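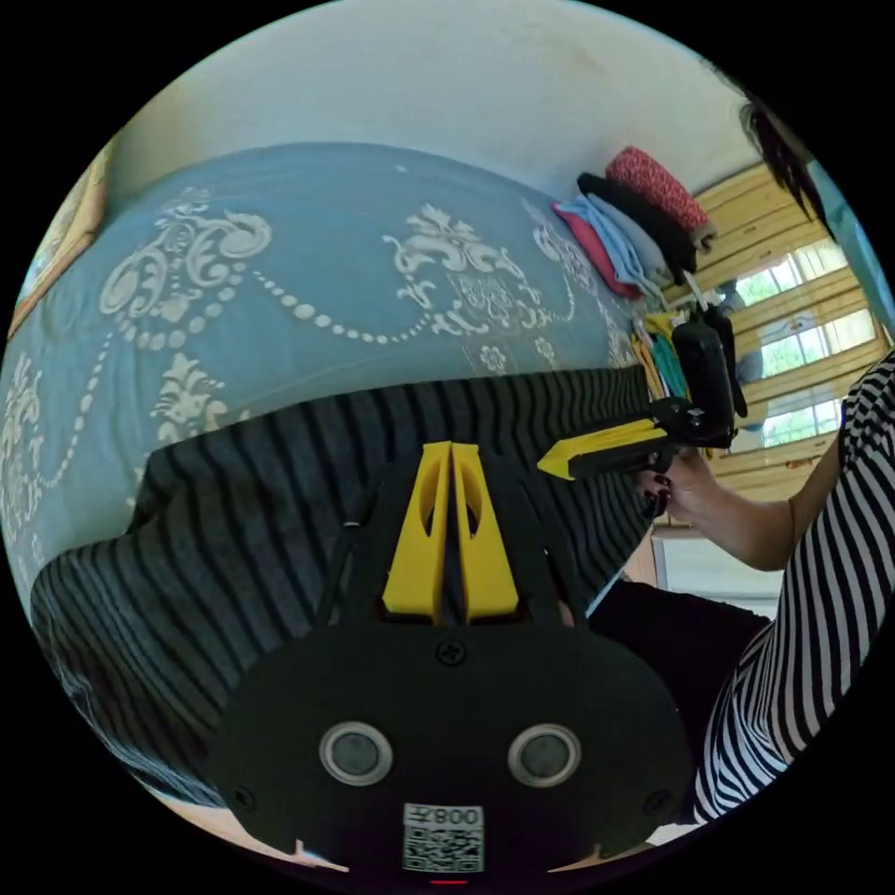 Getting candle wax out of a tablecloth

By Ozan Ersoy, November
Filed under: Laundry & Linens, Quick Fixes

I drip wax on the good cloth every single year, so I've had practice! Let it go hard (ice cubes in a bag help), then lift off what you can with a butter knife. Lay paper towels over and under the spot and press with a warm iron, no steam, for about 6 seconds at a time. Swap the towels as they soak it up. Red candles leave a tint, so dab on rubbing alcohol before you wash.

We use cookies. Accept | Settings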